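The cupboard over the fridge

Sep 2, 2022

I own 3 plates I like and, by the look of it, every other plate ever made. They live over the fridge, along with the cups, the lids of things long dead, and a dish I bought in Retau because it had a gold rim and I'd had lunch.

Hye-jin Bae says you can't sort a cupboard while standing in front of it. You have to carry everything to a bed, where it looks ridiculous, and then you'll see sense. So out came the purple sheet. I set a timer for 20 minutes and spent most of them wondering why I keep orange measuring cups when I have never measured anything in my life.

The square green plate stays. I will hear no arguments about the square green plate. The white one is on probation. The basin stays too, mainly because it's too big to hide from anyone at the Haddad Street thrift store, where they already know my car.
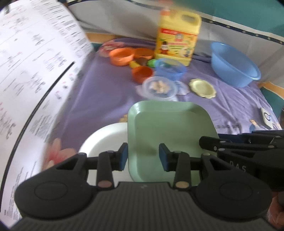 Green plate in front, basin on the right, verdict pending on the rest.

Bedtime was at eleven. The basin slept on the floor, and I slept next to a scalloped dish.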